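Diario de Boyang Lu

Imprimir | Enviar por correo

Marzo, por la noche

Hoy he terminado la séptima lección del curso de portugués y todavía confundo las vocales abiertas con las cerradas. La profesora Magalhães me corrige con mucha paciencia. Me pidió leer en voz alta una carta de 225 palabras y me detuve en casi todas las palabras con nariz, como yo las llamo. Después me dijo que mi español se mete en mi portugués. Me alegró un poco, porque hace unos años era el chino el que se metía en mi español.

Por la tarde fui andando hasta la librería Clondska. Compré un diccionario usado, bastante gordo, que según la cubierta contiene 2.000 verbos conjugados. En la página 99 el dueño anterior escribió a lápiz: «repasar el lunfardo». No entiendo qué relación tiene con los verbos, pero no lo he borrado. 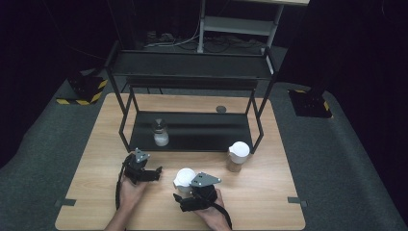

El estante negro, con un vaso blanco y un frasco pequeño.

He cenado sopa de calabaza y he llamado a mi madre. Me preguntó para qué quiero otro idioma a mi edad. Le contesté que me gusta el momento en que una frase ajena se vuelve clara, aunque sea una frase sobre el precio de las cebollas. Ella se rió y habló de las cebollas durante un buen rato.

Mañana debo escribir diez oraciones con el futuro de subjuntivo. Llevo escritas dos.

Contacto | © Boyang Lu | Volver arriba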